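# How Much Space Does It Take Up?

Cooks, bakers and scientists all need to know how much of something they have. One way to find out is to use a measuring cup.

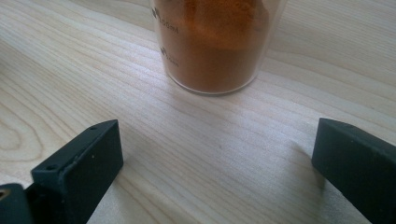

Volume is the amount of space something fills. Water has volume, and so do flour, sand and spices. Many measuring cups show volume in milliliters. The short way to write milliliters is "ml." One milliliter is small. A teaspoon holds close to five of them.

## Reading the lines

The short lines on the side of a cup are called graduation marks. Each one stands for an amount. To read a mark:

1. Put the cup on a flat table.
2. Bend down until your eyes are level with the top of what is inside.
3. Find the closest line and read the number next to it.

If you look from above, the line can seem higher or lower than it is.

## Powders are different

Water spreads out flat by itself. A powder can sit in a heap, with a hill in the middle and low spots at the sides. Shake the cup gently from side to side until the top is even, then read it.

Powders also have air between the grains. When you press the powder down, some of that air is pushed out and the powder takes up less space. You still have the same amount of powder, but the number you read gets smaller.

## Try it

Pranab Roy's class at the Stondau school tried this on a Wednesday with dry flour. You will need a clear measuring cup, a spoon and some flour.

- Spoon in flour up to the 200 ml line. Don't press it.
- Tap the cup on the table 20 times.
- Read the line again.

Lalia's cup went down to 149 ml. Paul tapped more softly, so his reading stayed higher. Write down both of your numbers and find the difference.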